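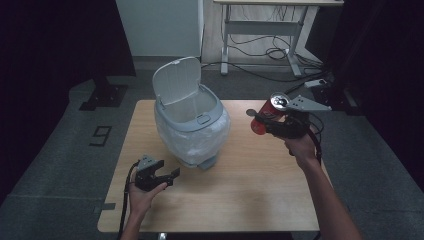 4. Lining and First Use

Now for the fun part! Your Zellberg pedal bin is built, the lid moves freely, and all it needs is a bag. Put the bin up on a table for this section if it's one of the small sizes. You can see the whole rim that way, and your back will thank you.

What you need

The bin, with the lid hinge fitted (Section 3)
A bag a little larger than the bin
One empty drink can for the test drop

Fitting the bag

1. Lift the lid by hand until it stands upright at the back and stays there. Don't hold the pedal down while you line the bin. You'll want both hands free.

2. Shake the bag open. A good hard snap or two gets air all the way into the corners, and it makes the next step so much easier.

3. Lower the bag in and push the bottom down with your fist until it touches the base.

4. Fold the top of the bag out over the rim. Start at the hinge side, where space is tight, and work toward the front.

5. Pull the fold down evenly on the outside. With a large bag the extra will puff out around the body of the bin, and that's fine for everyday use. If you like a neater look, gather the slack at the back and tie it in a loose knot under the hinge.

6. Check that the plastic is clear of the hinge and the pedal. Press the pedal 2 times and watch the bag as the lid moves. If it tugs, go back to step 4.

CAUTION: Keep fingers away from the hinge while the lid is moving. Keep unused bags out of reach of babies and small children.

Note: Thin bags slide more than thick ones. If yours keeps creeping down into the bin, fold a deeper cuff over the rim and smooth it flat all the way around.

The test drop

7. Open the lid and hold your empty can over the middle of the opening. Let go. The bag should stay hooked over the rim when the can lands. If one side slips in, that side needs a deeper fold.

8. Try again from a bit closer to the front edge. Most people throw from the front, so this is the spot that gets the most wear. Kids love helping with this step, so save up a few cans!

9. Close the lid and look at it from the side. It should sit level on top of the folded bag. A lid that rides high usually means there's a bunched-up wad of plastic near the hinge.

Using the bin for cans only

These bins make terrific can collectors. Pour out every last drop first, and give sticky soda cans a quick rinse. Leave the cans whole if your recycling service asks for that; crushed ones can have sharp edges that nick the bag. See-through bags are handy here, as you can check what's inside before you carry it out.

CAUTION: Don't put hot ashes, lit cigarettes or broken glass in the bin.

Changing the bag

10. Open the lid, unfold the bag from the rim and gather the top before you lift. Pull straight up, slowly. If it sticks, slide a hand down one side to let some air in underneath.

11. Wipe the rim and the inside of the lid with a damp cloth, dry them, and go back to step 1.

Pedal care is covered in Section 5.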